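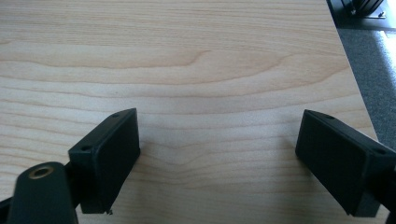 Unit 4. Budgeting for a two-hand demonstration station

Course notes, Takumi Amano. Read before the August lab.

Most first budgets list the grippers and stop there. Start with the work surface and go outward – table, fingers, markers, cables, frame, floor. A pair of hand-held grippers needs a table wide enough for both hands to come in from the sides, with room left in the middle for the task objects.

Finger pads are a consumable. Order 2 spare sets per gripper and put them on their own line. Threaded inserts cost a little more than screws driven straight into plastic and are worth it on any part you expect to take off again.

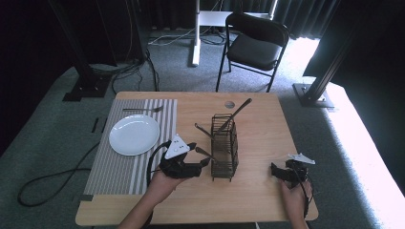
Task objects come next. A table-setting task needs plates, placemats, forks, spoons and a holder, and students always forget the holder. Our allowance is $400 for the term, replacements included. Cable is priced by length, so measure along the floor and add slack for the operator's arms.

Quotes to compare in the exercise:
Hurkilora – grippers sold as a pair, pads extra
Nurow – grippers sold singly, one pad set included
Athanasiadis – frame posts and base plates only

Lead time on the Hurkilora quote is 60 days. Plan the order date backward from the first lab session.

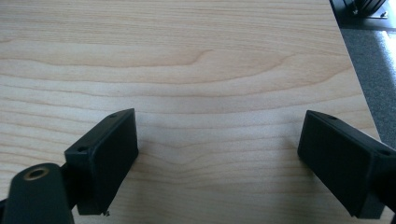 Leave a line for lighting as well. Curtains are cheap next to a repeat of a full recording day, and they rarely appear in a vendor's quote. Send your finished sheet to Cuiping Bai by Sunday, with shipping shown separately.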